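Teaching the arm to pick up bottles, part four

The gripper is finally on the arm, and it closes when I tell it to, which took most of December. This post covers the fingers, the wiring, and the start of the demonstration recordings. If you want the base and the shoulder joint, those are in the earlier posts.

Quick recap for anyone new. I am building a small arm at home that should pick a bottle off a table and put it down somewhere else on the same table. I share a workshop in Jalbridge with a few other people, so the cutting and printing gets done there and everything else gets done in my apartment. The control board is a Kuralov, the older one with the screw terminals. The servos came out of a Timard kit that I bought used and took apart.

Fingers

The first fingers were flat printed plates with a strip of rubber glued on. They worked on a cardboard tube and on nothing else I own. A bottle is round, so a flat plate touches it along one line, and as soon as the arm turned, the bottle turned too. I printed a second pair with a shallow V down the inside. Those were better on thin bottles and bad on wide ones, because the opening was too narrow by about the thickness of my thumb.

The third pair is the one I kept. Each finger has two pads on small hinges, and the pads swing to match whatever they press against. Dorottya Fodor, who has the bench next to mine, suggested using bicycle inner tube for the pads in place of the rubber sheet. I cut up an old one, washed the powder off, and glued it on with contact cement. It grips much better. It also leaves gray smudges on light colored plastic, and I have not solved that.

The hinge pins are cut from a coat hanger. I drilled the holes a little small and reamed them by hand until the pads moved freely. If you print these yourself, print them lying on their side. I printed one set upright and both hinge ears snapped off along the layers.

Wiring

I moved the gripper servo to its own supply. When it shared one with the shoulder, the board reset every time both moved together. I spent four evenings looking for a bug in my code before I put a meter on the rail and watched it sag. The new supply is a plain bench brick, and the grounds are tied together at the board. There have been no resets from that cause so far.

The cable to the gripper runs along the outside of the forearm, held with hook and loop ties. It used to run inside. Running it inside looked neat, but I had to take the elbow apart to change anything, and I was changing something almost every night.

I also added a current limit in software. The gripper closes until the current goes over a threshold, holds for a moment, and backs off slightly. The threshold is 19 on the scale the board reports, and I don't know what unit that is. At 14 it dropped anything with water in it. Someone who has read the Kuralov manual more closely than I have can probably tell me what the number means.

Demonstrations

My plan was to write out every motion by hand. I did that for one bottle in one spot and gave up on the idea. What I am doing now is recording my own hands moving bottles around, seen from head height, and using those recordings to work out the approach angles and the order of moves. The arm doesn't learn directly from the video yet. I go through the clips and mark where each hand takes hold, and a small script called Ouellet (named after a street I used to live on) turns the marks into grasp points.

I wanted different shapes, so I used a mixed lot of bottles. Some have handles or straps, and the lids are all different. Clear plastic is the hard case for the marking script, since it tends to find the edge of whatever is behind the bottle.
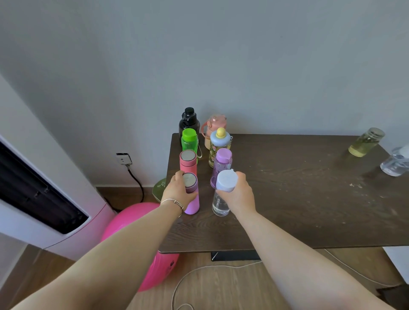
Lilac bottle in the left hand, clear one in the right.

Two-handed clips are no use for a one-armed machine in the strict sense, but I keep recording them. I split them and treat each hand as a separate grasp. The left hand tends to come in at a different angle than the right, so I get some variety without having to think about it.

What's left

The wrist has play in it. With the gripper open you can rock the fingers side to side by hand, and the fault is in the servo horn, so I have a metal one on order. The smudges from the inner tube need fixing too. I may try silicone tape over the pads.

The files for the third set of fingers need cleaning up before I post them. The left and right versions are mixed up in the folder and one of them still has the old hole size. I'll put them up with the next post, along with the script if I can get it to run on a computer other than mine.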